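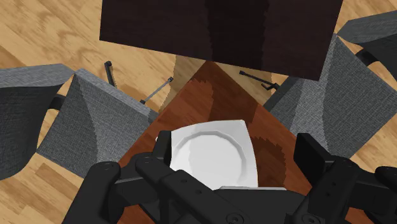

When should you write the rules for a simulated tabletop task?
Before the first episode is recorded, and on one page that everybody has read.

I write this after two projects where we did it the other way, and I paid for it with my evenings. My work is to check demonstrations of pick and place tasks in simulation. I am not the one who builds the rooms or the controllers. I open the episodes, I look, and I say yes or no. So my opinion on rules is the opinion of the person at the end of the line, and you should read it like that.

On Brimora, our first project, the instruction for the operators was a single sentence: put the object on the plate. It looks complete. Then the episodes arrived and every reviewer had a different plate in mind. Efe Chukwu accepted a bottle that stood with half of its bottom over the rim. I rejected the same episode. We had 185 episodes reviewed before we compared our notes, and almost 100 of them had to be opened again.

For Irnell, the present project, Rakiya Dauda asked me to write the page first. I want to share what is on it, with my reasons where I have good ones.

Say what "on" means

Our rule is now that the whole base of the object must be inside the outer border of the plate, and the object must stay standing for two seconds after the fingers open. Why two? We tried one and it was too short, because a tall object can still be falling slowly at that moment. Three gave us the same decisions as two and made every episode longer.

The fingers must be open. I write it separately because on Brimora some operators pressed the stop button while the gripper was still holding the bottle. The object was at the correct place, and the person was satisfied. But a held object is not a placed object, and a policy that learns from this will perhaps never let go.

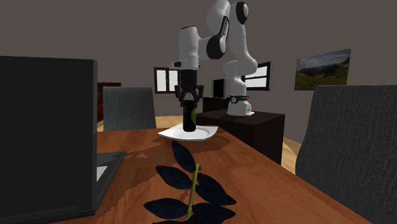 Leave the other objects on the table

Our table is a dining table in an ordinary room, with chairs, a laptop, some leaves of a plant. At the beginning there was a wish to clean all this away, and I understand it, a clean table makes the review much faster. I was against it. People who will use the data have things on their tables.

But then you need a rule about touching. Ours has two parts. If the arm or the held object touches something else and that thing does not change its place, the episode is good and the reviewer writes "contact" in the notes. If the thing moves, the episode is rejected, also when the placing was perfect. Efe thinks this is too hard. He says that a person who sets the table moves the laptop a little and nobody is angry. We have discussed it — quite long, in fact — and for now the strict version stays, and we will look at it again in June.

The same rule counts for the chairs. A simulated chair does not complain, so it is easy to forget it, but a link of the arm that goes through the back of a chair is a collision also when the physics engine was in a good mood and reported nothing.

Check from more than one camera

This one cost me the most time to learn. From a low viewpoint at the end of the table, a bottle that is in front of the plate and a bottle that is on it can look the same. From above you see where the base is, but you cannot judge well if it is touching or still a finger's width in the air. So the reviewer opens at least two views, one low and one high, before a decision. If the two views do not agree, the reviewer does not guess, he asks for the object pose from the log.

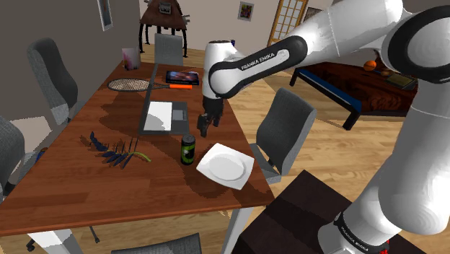 I must add that the log is not holy either. On Hedlund, which was a small test between the two big projects, the pose of the plate was saved only at the start of each episode. If the plate was pushed, the log still said it was at home, and the numbers told us that a good placement was a failure. Now we save the pose of every object at every step. The files became bigger and Rakiya had to ask for more disk, but I have not had this kind of argument again.

Keep the failures

Rejected episodes are not deleted. They go in their own folder with a short reason, chosen from a fixed list: dropped, not released, moved other object, wrong object, collision, time. There is also "other", and when "other" is used three times for the same thing, it gets its own name on the list. I like this small rule the most, it was Rakiya's idea.

The page itself has a version number at the top, and each episode stores the version it was reviewed with. When we change a word in the rules, the old decisions are still fair under the old words.

Next I want to write down how to name the tasks, because at this moment Rasen, the tool we use for the reviews, shows me "can to plate" and "place can" as two different tasks and I believe they are one.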